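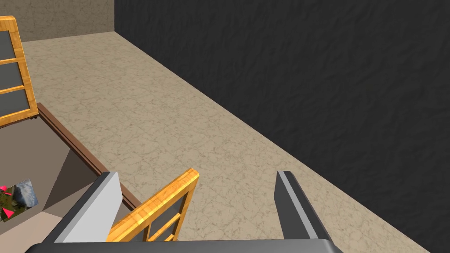
Anum Tanoli had the doors of the Ristosbridge workshop open by ten on Sunday, and the chairs were taken well before the first session. Daltetti had been letting people sign up for its open day since September. By closing time 498 visitors had come through, most of them from town.

Tanoli runs the simulation group at Daltetti, a job she took after several years at Randow writing software for packing lines. Her part of the day was a demonstration of Weldu, the program the company uses to practice robot tasks on a computer. Each session lasted 30 minutes, and she gave it six times.

"People come in expecting a big arm on a stand," she said during the lunch break. "What I have is a screen. So I start right away and let them watch the gripper move."

Weldu builds a room, puts things in it and gives the robot a job. The library holds 624 objects at the moment. Tanoli said cabinets and doors are the part her group argues over most.

"A door swings. If your grip is a little off at the start, it gets worse the farther you pull. You can watch that happen over and over on a computer and you haven't broken any hinges."

Tabletop work is slower to explain, she said, and children ask better questions about it than their parents do. One boy wanted to know if the robot knew what a basketball was for.

"I told him no. It has a shape, a size and a weight to work with. He thought that was a bit sad." 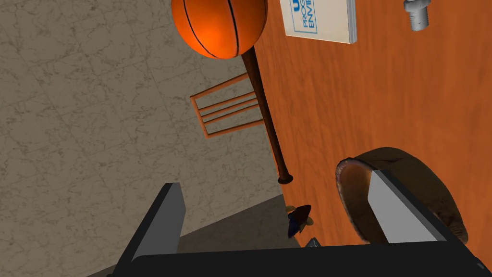

A tabletop in Weldu, with a basketball, a bat and a bowl within view of the gripper.

She was asked in nearly every session how much carries over to a real machine. Her answer was that it depends on the job. Friction is hard to get right, and so is anything soft. Her group runs a task in simulation for around 20 days before moving it to hardware, and some tasks get sent back.

"I'd like that number to be lower," she said. "My boss would too."

Daltetti plans to hold another open day next year. Tanoli wants a larger screen for it, and a microphone. By the fourth session her voice was going, and she gave the last one sitting down.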